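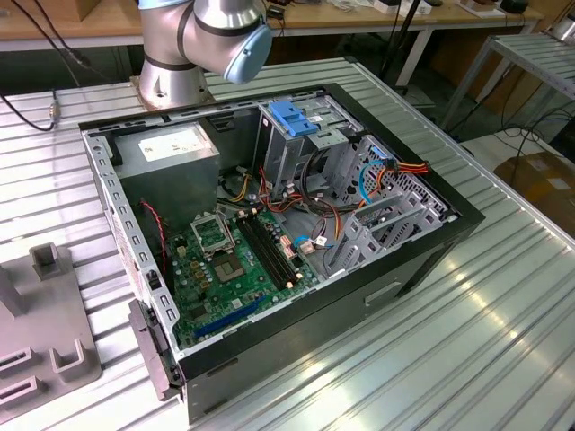
The note from Delitz came back mid-morning, asking whether we'd checked the pins in the socket yet, and saying they would take the board bare as long as none of them are bent. Fair enough.

April, 10:40. Desktop teardown, Lolura batch, unit 5.

Tower on its side on the ribbed table, side panel off. CPU socket open and empty, both memory slots empty. Power supply and drive cage still in. Blue latch on the cage – try it by hand before reaching for a screwdriver.

To do:
Pins under the magnifier, then close the frame.
Unplug the supply, tie back the yellow and orange leads.
Board out last, into an antistatic bag.
Weigh the bare case. Unit 3 came to 1,095 g of loose cable and brackets, written on the Ekska sheet.

Still need bags from Aerts – 2 left in the drawer.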